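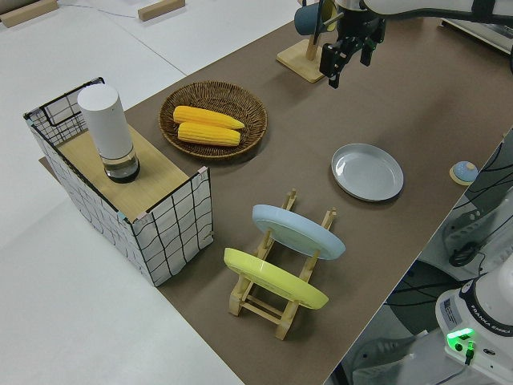 Limewash (interior finish)

Home | Finishes | Paints | Plasters | Index

Limewash is a mineral coating made from slaked lime and water, applied in thin coats to porous walls. It cures by carbonation and leaves a matte, slightly mottled colour.

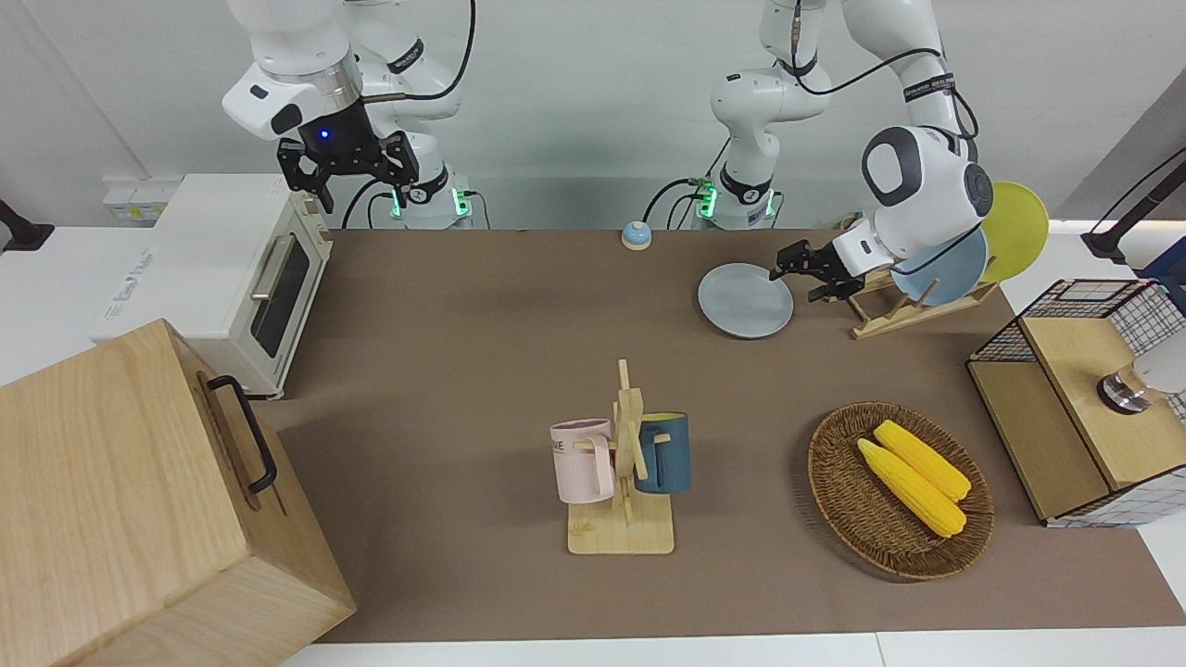 Composition

Lime putty is diluted to the consistency of milk and tinted with alkali-stable pigments. Casein is sometimes added to reduce dusting. Bravier, a ready-mixed line sold in 3 L pails, has an acrylic binder and is classed by some authors as a lime paint.

Application

The substrate is dampened and the wash brushed on in crossing strokes. Gypsum board requires a mineral primer. Up to 3 coats are usual in living areas.

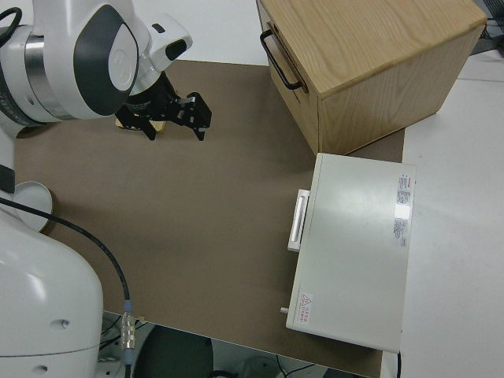

Photo: Kirsten Li

Each coat is translucent when wet and lightens as it cures. Deep colours can show lap marks, and touch-ups seldom match the original work.

Maintenance

Surfaces are dusted with a dry brush. Grease penetrates the film, so limewash is uncommon behind stoves. MacPherson recommends a soap finish for hallways.

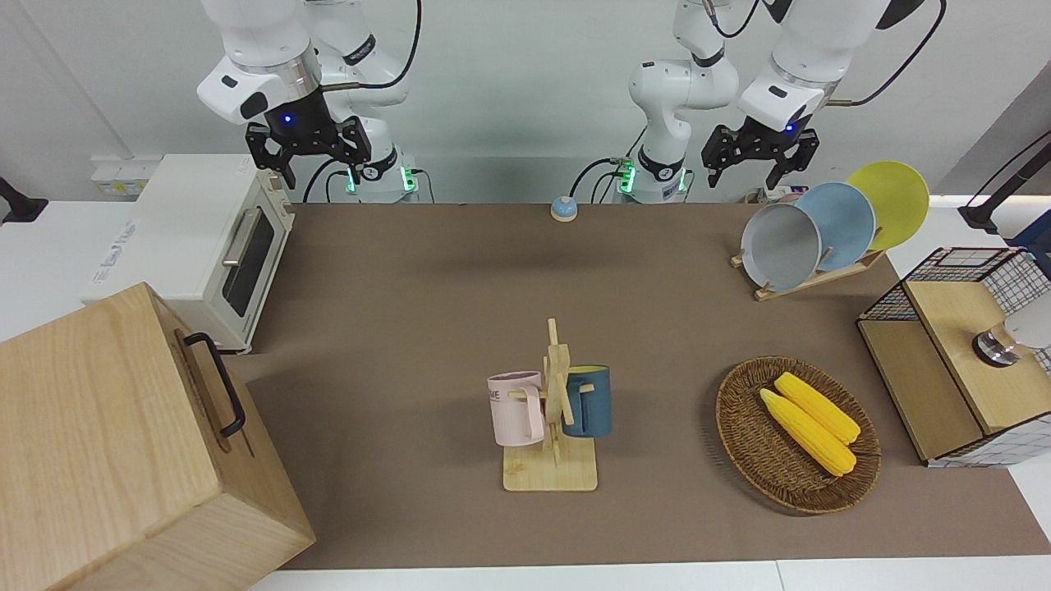
Twin arms over a long brown tabletop.

References

MacPherson, Dale. Lime Finishes for Interior Walls. Vanau, 200 pp.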